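Cable day on the Dukwood cell!

Tue 8 August

I finally got a whole afternoon with the two-arm cell, and I spent nearly all of it on cables. I love this job more than I should. Preben Vídalín had left me a bag of fresh ties and a note saying the left wrist was tugging when it reached far forward, so that's where I started.

The trick is slack. Too little and the corrugated sleeve pulls at the wrist, too much and it flops down onto the table and drags a mug over (ask me how I know). I clip the upper end first, swing the arm by hand to its farthest reach, then work back toward the base and snug the rest.

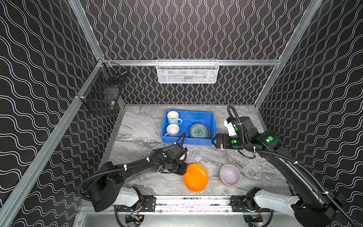
Then the rail bolts. I go over them every 400 hours, left side first, and this time 3 had backed off a hair. A dab of threadlocker and they're happy again. After that I ran the slow pick routine, dishes and all, and watched both wrists the whole way through. Not one tug!

Next up is re-zeroing the grippers, and I still want covers for those little boards under the front rail. Fouzia Gondal has a design half drawn, so maybe by October.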